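Search this site
Enter keywords Go

Sketetti Workshop – Equipment Planning Meeting
Minutes of 1/9/21

Chair: Maëlle Friesen
Minutes: Jawad Mengal
Present: the bench group, the purchasing desk, and two from the Li building who joined us by phone and were very patient with the line.

1. Welcome and last minutes

Maëlle thanked everyone for coming in so soon after the break and said how nice it was to hear so many voices again, even the crackly ones. The last minutes were accepted with one fix: the shelving order was for the Li building and should never have been charged to us. Jawad has corrected it and says sorry to Li.

2. Where the budget stands

We have $1,000 left in the small equipment line, and it has to last until September, when the new money comes through. Maëlle reminded us that this line covers spares, cables, bench fittings and anything else that doesn't need a signed purchase request. It does not cover arms, and it does not cover the service plan with Fetaveck, which was paid in full last year and can be left alone for now.

There was a friendly but rather long talk about whether the cell lighting should come out of this line or out of building costs. Jawad will ask the building office and report back. Until then please don't order lamps, however good the offer looks.

3. The two-arm cell and the cable sorting work

This took up the largest part of the meeting, and rightly so. The bench group would like to keep going with chargers and cables as the main task for the two-arm cell through the spring. Soft, tangled things are hard for the grippers, and the group feels there is much more to learn from them than from another season of blocks and cups. Maëlle said she had stood and watched for longer than she meant to, and that she was all for it.

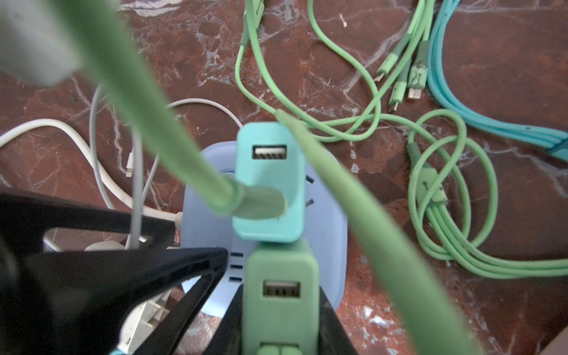
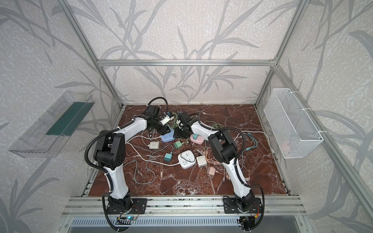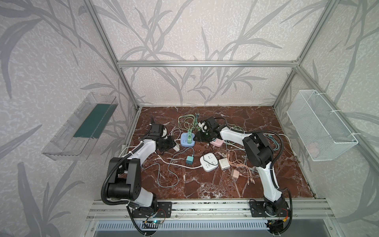 Cable sorting in the two-arm cell, seen close up at the gripper in the first picture and across the whole table in the other two.

Points raised afterward, in no special order:

Finger spares. The bench group asked for 4 pairs of gripper fingers to be kept on the shelf. At the moment we order when something breaks and then wait, and the waiting is what hurts. Agreed, with the first call on the money.

Sorting containers. The clear one on the left wall and the wire basket on the right are both fine for small chargers, but a long cord takes up a lot of room in either. Li offered to lend us a deeper bin to try before we buy anything. Accepted with thanks.

Supply of cables. We'd like more variety in plug shapes and cord thickness. Jawad proposed asking the other buildings for their drawer leftovers before spending a cent, and this was warmly received. He will send a note. Anything with a split cord or bare wire goes straight to disposal and is not to be put in the cell.

Conduit. Li replaced the corrugated cable covers on their own arms last year and found it a fiddly job. They suggest we buy one spare length per arm and keep it with the tools. Agreed.

Colors. A short side talk on whether the pale colored chargers make the task easier or harder against the marble pattern. Opinions were split and no money was involved, so Maëlle moved us along – gently.

4. A second cell

The purchasing desk brought the quote from Elia for a second frame, extrusion and panels only, no arms. The quote is good for 9 weeks. Everyone agreed that it is fair, and everyone also agreed that it's more than this line can carry. Maëlle will put it forward for the September money and ask Elia whether the price can be held. If we do go ahead, the bench group would like room to walk behind the frame, so Jawad will measure the back wall before anybody gets attached to a floor plan.

5. Actions

Jawad – building office about lighting; note to other buildings about spare cables; measure the back wall.
Maëlle – September request; letter to Elia.
Bench group – part numbers for fingers and conduit to the purchasing desk.
Li – deeper bin on loan.

6. Any other business

The label printer is out of tape again. The purchasing desk will order a box of 12 rolls from the office supplies line, so it won't touch the equipment money. Thanks to whoever brought the almond cake.

Comments

benchside_li: The bin is ready for you by our loading door. It's heavier than it looks, so bring a cart!

Jawad: Wonderful, thank you, I'll come over with one after lunch.

T. from purchasing: Still need the part number for the conduit, please. I have the fingers already.

oldcordbox: We have two drawers of phone chargers up here, very happy to see them go. Do you want the ones with no label?

Jawad: Yes please, labels don't matter at all as long as the cords are sound.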